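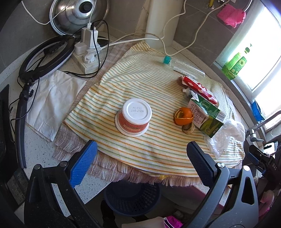 ### 4.2 Open-day sessions

The public demonstration at Ratgate was run as a data collection session under the same protocol as the laboratory sessions. Visitors operated a hand-held two-jaw gripper with textured finger pads after a short briefing by Camacho or Tierney. In total, 63 visitors took part and produced 1110 recorded grasps, of which 489 were on deformable items such as wrappers, bags and cloth.

Countertop clutter was left as found between turns. Figure 4 gives a typical case for the tidying task: an upside-down plastic tub, a drink carton, citrus peel and a clear bottle lying on its side, all on a wrinkled striped cloth. Two properties of such layouts matter for the analysis in Section 5. First, the cloth can move with the item when a jaw catches a fold. Second, transparent items against strong window light are hard to segment, and we labeled these by hand.

Sessions were capped at 30 minutes per visitor. Grasps in which the operator steadied an item with the free hand were marked and excluded from the success rates, but kept in the released set.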